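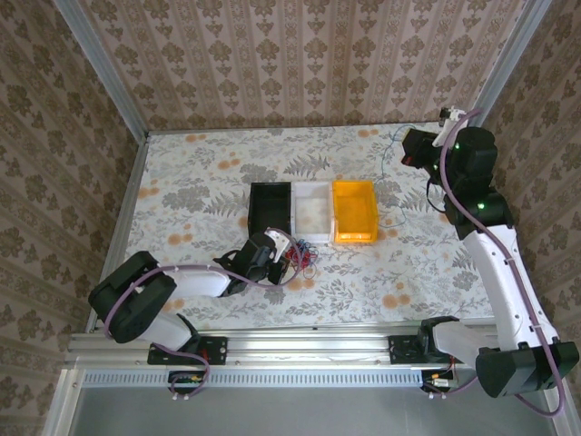 Chapter 7
Sorting: Where Does the Cable Go?

Every household owns a knot of wire that belongs to nothing. It has survived at least one move. It has been lifted out of a drawer, looked at with suspicion, and put back in the same drawer by people who were otherwise quite decisive and had just thrown out a perfectly good lamp. This chapter is about that knot, and about the bins we buy in the hope that it will climb into one of them on its own.

In Chapter 6 you emptied a space. If you did the exercises, you now have a clear surface and a heap, and you are probably less pleased with yourself than you expected to be. Emptying is the fun part. Sorting is where most people make tea.

7.1 Three bins and a tangle

The arrangement that opens this chapter is the one we will use throughout: three open bins in a row, black, white and yellow-orange, with a small tangle of thin wires in front of the white one. One teal wire has ended up off to the right, on the far side of the yellow bin, in a long lazy curve. The covering has leaves and orange blossoms on it. You may use a plainer one, though you will find that a plain cloth does nothing for the mood.

Look at the bins before you look at the wires. They have no labels in our exercises, and a bin without a label is only a box with ambitions. Most beginners skip past this. They see three containers and start dropping things in, and by the fifth item they have invented a rule, broken it, and invented a second rule to cover up the first. Birger Berge, who taught the evening course at Gikside that this book grew out of, used to let a class go on like that for an entire session. At the end he would pick up one bin and ask what it was for. He got as many answers as he had students, and one man changed his halfway through.

7.2 Naming before moving

A category is a promise about where you will look later. If you put a red wire in the black bin, you are telling your future self that on some gray morning, needing a red wire, you will think of the black bin. Your future self is tired and has one shoe on. Make the promise an easy one.

For wires, three schemes are in common use:

By purpose. Power in one bin, sound and data in another, everything else in the third. This works well for people who know what their wires do, and very badly for the rest of us.

By color. Quick to do and handsome when finished. It is also nearly useless, as you will learn the first time you need something that fits a particular socket and can only remember that it wasn't blue.

By certainty. Known and used, known and unused, unknown. We will use this scheme for the rest of the chapter. It has the advantage of being truthful, and the third bin fills up at a rate you may find upsetting.

7.3 The problem of the knot

A tangle is a single object until you undo it. This sounds like hair-splitting, but it matters a good deal at the moment of sorting. You can't put half a knot in the white bin. Your choices are to untangle first and sort after, or to sort the knot whole and call it a decision.

The Paju household, whose hall cupboard you met in Chapter 3, chose the second course for years. When they finally sat down with the contents of their "unknown" bin, they had 60 wires, and the untangling took 300 minutes over several evenings. Torik, the eldest son, kept the log and did not enjoy it. Had they loosened each small knot as it arrived, the work would have come to a minute here and there, and there would have been no log.

So the rule for this chapter is a modest one. Untangle anything you can hold in one hand. Start from the loose loops at the outside and widen them. Don't pull on an end, however inviting it looks.

7.4 Strays

There is always one item that has drifted from the group. Our teal wire is a good specimen. Strays get forgotten for a simple reason: the eye goes to the pile, the pile gets dealt with, and the sorter goes off to lunch. Deal with the stray first. It takes a moment, and it gives you something to feel smug about while you face the knot.

Before you read on

Lay out three containers and the worst small tangle you own. Write down, on paper, what each container is for. Leave the tangle where it is and read Section 7.5, in which we name the bins properly and discuss what to do when two people in the same house have named them differently.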